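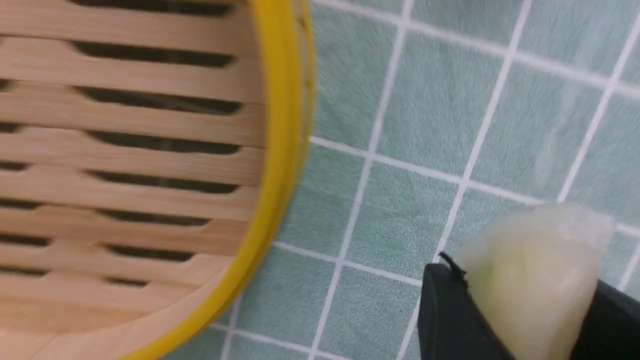
The index to Ljubica Živković's memoir was to be 16 columns, set in eight point, with page references elided according to house style. Despina Kos received the proofs on 2 July 2020 with a covering note from Arnulfo Castaño at Halthorpe, who asked for names, places and dishes, in a single alphabetical sequence. Dishes had been added to the instruction in pencil. Despina began with utensils, which nobody had asked for, and made a provisional card headed "steamer, bamboo". The author gave the object most of page 31: the pale slats all running the same way, the long slots between them with their rounded ends, the yellow rim. Despina entered the page number and, under it, "see also kitchens".

She worked on cards for the first pass and transferred them to Donutus for the second. The program sorted correctly except for letters with diacritics, which it placed after Z, so that Živković was last under any setting. She corrected these by hand. The author's own entry was subdivided in order of event: birth, schooling, first marriage, the shop at Korkus, second marriage, retirement. Sub-headings in order of event were permitted by house style for biographical subjects. All others were alphabetical.

The book covered a single street over a long period. People moved up and down it and were referred to by first name, by trade, or by the number of the house, and the indexer's task was to establish which of these were the same person. Despina kept a concordance for the purpose. The baker on page 12 was the widower on page 58. The widower's lodger became the man with the bicycle, and the man with the bicycle signed a lease on page 140, at which point he acquired a surname, Perić. She ran the references together and closed three cards.

One card would not close. It was headed "sister (of author)". There were 40 references, more than for any person except the author herself, and none supplied a name. The sister carried water, refused soup, won a prize for handwriting and learned to drive. In the December chapter she left by the early train. After that she was mentioned only as the owner of things: my sister's coat, my sister's side of the wardrobe.

An entry without a name is allowed. The manual that Halthorpe issued to freelances gave the form as relationship followed by qualifier in brackets, and Despina had followed it. She nevertheless wrote to Arnulfo Castaño to ask whether the name had been left out by intention. It was a standard query and she numbered it 3. Query 1 concerned the spelling of a river and query 2 a repeated page.

Arnulfo replied to the first two. To the third he wrote that he had put it to the author by telephone and that she had said she would think about it. He asked whether the schedule could bear a week. Despina calculated that it could bear four days.

She used the time to check locators. The method was to take every tenth entry, turn to the page and confirm that the term was present or clearly meant. On page 31 she found that she had missed a reference. The steamer had been bought by the sister, out of the prize money, and there was a sentence on what it cost — 2000 in the old currency — and another on how the author's mother had called it a waste. Despina added 31 to the sister's card and then removed it from the utensils, decided that this was wrong, and restored it. Double entry was acceptable where the space allowed.

On the fourth day a letter came from Lumturie Nikolovski, who typed for the author. It was addressed to the indexer, care of the publisher, and Edin Radulović from production had sent it on in one of the firm's large envelopes with the revised extent. The letter said that Mrs Živković had no objection to a name appearing in the index, provided that it did not appear in the text. She had asked how many times it would be printed.

Despina answered by return. It would be printed once, as a heading, followed by page numbers. A second line under "sister" would direct the reader to it, so strictly speaking it would be printed twice. If the author preferred, the cross-reference could be dropped and the heading left to stand by itself under its own letter, where it would be found only by someone who already knew to look.

The answer was on a postcard, in a hand that sloped to the left. It gave the name, with the accent marked over the second letter and gone over again in darker ink. Beneath that was written: no cross-reference.

Despina deleted the card headed "sister (of author)" and moved the locators. The new entry fell between a quarry and a brand of soap, at the foot of the eleventh column, and pushed the soap over to the twelfth. She checked the break, marked it for Edin to look at, and went on to the places.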